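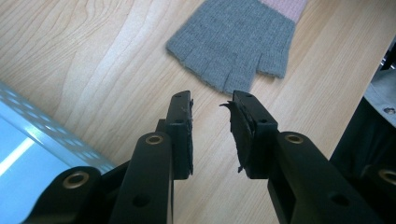 SKARKORA, October — The winter clothing drive at the Skarkora community hall will open a week early this year, after a cold start to the month left the hall's spare stock short.

Organizers say they need 400 pairs of gloves and mitts, along with 70 adult coats. Fingerless gloves are welcome too, as they are popular with people who work outdoors at the Trokton rail yard.
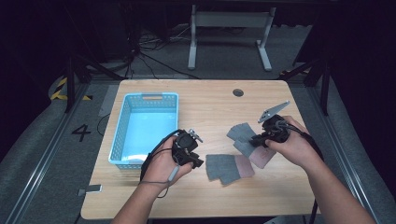

Items can be dropped off at the hall every Wednesday until 8 p.m., or left at the front counter of Gulon Hardware during store hours. Everything should be washed before it comes in. Socks must be new — other clothing can be used, provided the zippers and buttons work.

Last winter the drive gave out 600 items in Skarkora and the farms to the north. Most went in the first 5 weeks.

The Štěpánek bakery will again supply soup and buns on pickup nights. Families do not need to register, and no proof of income is asked for. Children's snow boots are not being collected this season.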